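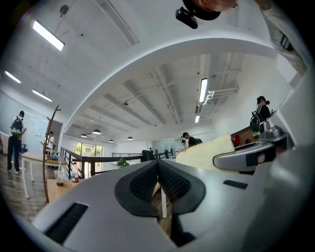 Can a Tosstead still learn Mudslip if it has already evolved?
Only by breeding. The evolved form drops Mudslip from its level list, so you hatch a new one with the move and raise it from there.

I'm putting that at the top because three people wrote to me off-list with the same question after my April post, and it was buried near the end of that one.

Now to Tavion's message.

Tavion Esposito wrote:
> I have the Eltance cartridge, not Pilidgate. My Tosstead got to
> level 31 and never offered me Mudslip. The move table on the
> list page says 28. Is the table wrong or is my game wrong?
> Also, does the father have to know the move at the time of
> breeding, or is it enough that he knew it once? I replaced it
> on mine a while ago and would like to avoid starting over.
>
> Tavion

The table is right for Pilidgate. In Eltance the same move comes at level 34, so keep going and you will get it. The two games share most of the Tosstead list up to level 19 and then drift apart. Melaniia Bilyk pointed out last year that the page only had one column, and we agreed to split it, and then I didn't do it. I have the second column mostly typed up now. Here is the part that differs:

Level move (Pilidgate / Eltance)
Bramble Kick: 22 / 22
Mudslip: 28 / 34
Low Howl: 33 / 29
Stone Shed: 41 / 45
Last Furrow: 50 / 50

Low Howl going the other way is not a typo. I checked it on a fresh save.

Don't let it evolve before 34 if you want Mudslip. You can cancel the evolution each time it comes up by holding the back button until the music stops. It will try again at every level, which gets tedious, but there is no penalty.

On your second question, the father has to know the move when you drop the pair off. The game looks at his four current moves and nothing else. If you overwrote it, take him to the move tutor in the harbor town, who will teach back anything from his own level list for 2 blue shells. The tutor can't restore a move that was inherited, so this works for Mudslip on a male Tosstead and does not work for Mudslip on a Demchenko.

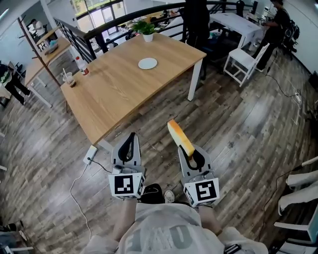

The Demchenko does need a longer note. It is in the same egg group, and it can pass Mudslip to a Tosstead, but it never learns the move by level in either game. It has to inherit it first. So the chain is male Tosstead with Mudslip, female Demchenko, hatch a male Demchenko, then breed him to a female Tosstead. The only reason to go through this is to get Iron Nap on the same egg, which comes from the Demchenko side at level 17. Both moves have to be on the father at once.

Agnes Rutherford asked whether the number of steps changes between versions. It doesn't. A Tosstead egg takes 204 cycles in both. If you carry anything with the Warm Coat ability in the party it goes faster. I have not measured by how much and the guidebook doesn't say.

Yevdokiia Karpenko has an Eltance save with about 100 boxed Tosstead and has offered to check the male to female ratio. If anyone wants a particular inherited move from her stock, write to her directly and leave the list out of it, please.

Still missing for the Eltance column: anything above level 50, and the two moves from the winter tutor. If you have a save that far along, send me the level and the move name as it appears on screen, with the game version.

Lev Nazarenko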